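**Kendalstead, 3 oct. 2018** – L'atelier de prêt Vamamix rouvre samedi à 9 heures, après plusieurs semaines de rangement. Les adhérents y retrouveront les outils de jardin, le petit matériel de bricolage et un service supplémentaire : le prêt de gants, à la journée ou au week-end.

Le local, situé au rez-de-chaussée de l'ancienne mercerie Farahani, était fermé au public depuis la fin de l'été. Les étagères du fond avaient pris l'humidité et il a fallu tout sortir, nettoyer, puis remettre en place. Une partie du matériel a passé trois semaines dans le garage de Farzad Tabrizi, responsable de l'atelier, avant de revenir rue des Tanneurs.

« On a profité de la fermeture pour revoir le classement, explique-t-il. Avant, les gants étaient dans des cartons, sous l'escalier. Les gens n'en demandaient pas, ou bien ils repartaient avec deux mains gauches. »

Les gants sont désormais triés sur table, puis répartis dans des paniers en plastique ajouré selon leur usage : jardin, manutention, peinture, vélo et temps froid. Ceux qui ont perdu leur pendant sont mis de côté pendant un mois. Passé ce délai, ils partent au recyclage textile. Les paires trouées suivent le même chemin, sauf quand une couture suffit à les remettre en état.
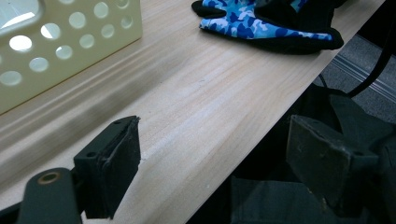
Le tri a porté sur 777 pièces, tous articles confondus, d'après l'inventaire affiché à l'entrée. Les gants n'en représentent qu'une partie. On y trouve aussi des genouillères, des tabliers, des lunettes de protection et des sangles, dont beaucoup proviennent de dons faits en mars, lors du vide-maison organisé dans le quartier de la gare. L'atelier avait alors reçu plus de sacs qu'il ne pouvait en ouvrir, et plusieurs attendaient encore leur tour cet été.

Jamshid Rashti s'est chargé des textiles. Il a commencé par les tailles, avant de se raviser. « Les étiquettes sont souvent effacées, et un M d'une marque vaut un L d'une autre. J'ai fini par classer par usage, et dans chaque panier je mets les petits devant. » Les paires sont maintenues par une pince à linge. Une étiquette cartonnée porte le numéro de prêt, le même que dans le cahier.

Ce cahier reste en service, au moins jusqu'à la fin de l'année. L'atelier teste en parallèle Prurnodix, un logiciel de gestion de prêts qui doit permettre de réserver à distance. Pour l'instant, seuls les gros outils y figurent : la bétonnière, les deux échelles coulissantes, la ponceuse à parquet et le broyeur. Les réservations de gants se feront uniquement au comptoir.

Côté tarifs, l'adhésion annuelle passe à 33 euros. Elle donne droit à l'emprunt de tout le petit matériel, gants compris, sans supplément. Une caution de 100 euros est demandée pour les outils à moteur, par chèque non encaissé. Elle ne s'applique ni aux textiles ni aux outils à main. Les adhésions prises avant la fermeture sont prolongées d'autant, sans démarche à effectuer.

Les emprunteurs devront rendre les gants secs et débarrassés de la terre. Le lavage est assuré sur place pour les modèles en tissu. Les gants enduits sont rincés et suspendus à l'arrière du local, ce qui explique que certaines paires ne soient pas disponibles le lundi. Les gants ayant servi avec des produits de traitement ou des solvants ne sont pas repris : il faut le signaler au retour, et la paire est retirée du prêt.

Les dons reprennent dès l'ouverture, mais pas pour tout. L'atelier recherche des gants d'enfant pour le jardin, des modèles d'hiver pour le vélo et des gants de manutention en grande taille. Il n'accepte plus les gants jetables, même en boîte fermée, ni les vêtements de travail, faute de place pour les stocker. Les gants dépareillés peuvent être déposés dans le bac près de la porte. Ils seront comparés à ceux qui attendent déjà.

Samedi, le comptoir fermera à 13 heures. Une démonstration d'affûtage de sécateurs est prévue à 10 h 30 dans la cour, ou sous l'auvent s'il pleut. Chacun peut venir avec son outil, à condition qu'il soit démontable. Le café sera servi à l'intérieur. La table de tri restera en place pour ceux qui souhaitent essayer des gants ou déposer les leurs.

À partir de la semaine suivante, l'atelier reprendra ses horaires habituels : lundi et jeudi de 17 heures à 19 heures, samedi de 9 heures à midi. Le matériel emprunté avant la fermeture peut être rapporté sur ces créneaux sans pénalité de retard, jusqu'à la fin du mois. Farzad Tabrizi précise qu'une tarière et un escabeau manquent encore à l'appel. Leurs emprunteurs ont été prévenus par courrier.

**Vamamix**, 14, rue des Tanneurs, Kendalstead. Entrée par la cour. Pour adhérer, se munir d'une pièce d'identité et d'un justificatif de domicile.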